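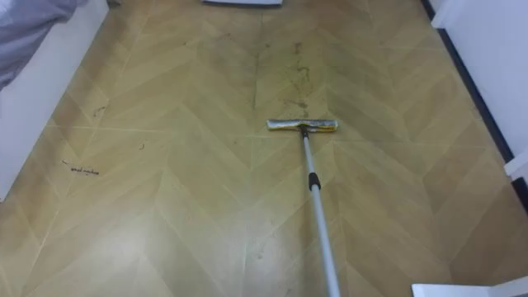
Tharun Nair asked on Friday for the mopping results before the unit cost, and they are given in that order.

Open day, Takdale site, December. The floor-care task was shown on chevron-pattern flooring with a flat mop on a telescopic handle. The log holds 423 runs – 12 were stopped by the operator. Heavy grime remains the weak case.

Unit cost is unchanged. Vosomier will supply the revised wrist controller in the next period.

We use cookies to improve this site. Accept | Manage settings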